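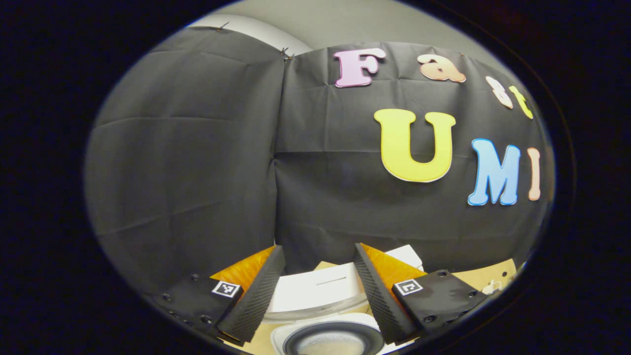 How long does it take to build a gripper at home? Three weekends if the parts show up, longer if you print the fingers twice like I did.

2025-07-27

Quick one, dinner's in the oven. Orange tips are on and the markers are stuck to both plates. First set of plates came out warped – my fault, bed was too cold. Reprinted slower, fine now. Screws are from the Hirden kit, and I'm 200 short of what the bag said but whatever, plenty left.

Black cloth is up too, two panels and binder clips. Creases everywhere. Should of ironed it. Not going to. Foam letters stay.

Still to do:
the left finger drags a bit when it closes, need to sand the rail
log file stopped at 1,563 lines again, no clue why
find a better cable, the Rosar one is stiff as a coat hanger

Spent 470 so far, wanted to stay under 300. Most of that is teh second roll of filament plus shipping. Will post the plate files once the holes line up properly – right now you need a drill and some patience.

More in October maybe, if work calms down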